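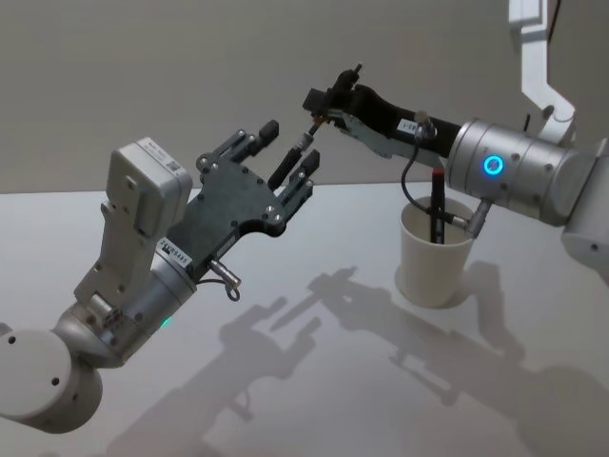
Water Softener Rental: Frequently Asked Questions

Which areas does Evness serve?
Service covers Sarnedo and the townships on the same county water line. Addresses on private wells are accepted after a water test. Enter your zip code on the order page to check.

How hard does my water need to be before a softener makes sense?
Hardness is measured in grains per gallon. Water above 7 grains is classed as hard, and most customers notice scale on faucets and shower heads at that level. Below that, a softener is optional.

What is the difference between the Bido and the Bido Twin?
The Bido has one resin tank and regenerates overnight. Soft water is not available during the cycle; the unit passes untreated water instead. The Bido Twin has two tanks and switches between them, so supply is continuous. The Twin needs a wider floor space and a second drain clamp.

How often does the unit regenerate?
The control valve meters your use and starts a cycle when the remaining capacity drops below the reserve. On the standard setting the meter is programmed for 959 gallons between cycles. The installer changes this value to match your test result. Please do not copy a setting from a neighbor's unit.

What kind of salt should I use?
Evaporated pellets. Solar crystals are acceptable. Rock salt leaves sediment in the brine tank and is not covered under the rental agreement. Keep the tank at least one third full.

There is water in the brine tank. Is this a fault?
No. A few inches of water at the bottom is normal. If the level is above the salt, check that the float moves freely and that the drain line is not kinked, then run a manual cycle.
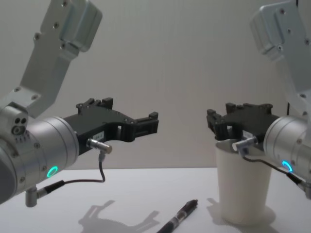
If the level is still high after the manual cycle, put the valve in bypass and call service. The bypass knob is on the back of the valve head - turn it clockwise until it stops.

Will softened water harm my plants or lawn?
Softened water carries a small amount of added sodium. Outdoor spigots are normally left on the untreated line for this reason. Ask the installer to confirm which ones were left out.

Can I move the unit myself?
No. Relocation must be booked. A full brine tank is heavy, and the connections are pressure tested after each move.

What is the minimum rental term?
Three months. After that, the agreement runs month to month and can be ended with 2 weeks' notice. Pickup is free within the service area.

Who do I contact about billing?
Write to Noemi Rizzi in accounts and include your customer number. For technical questions, ask for Thomas Pace at the service desk. Rates were last changed in July.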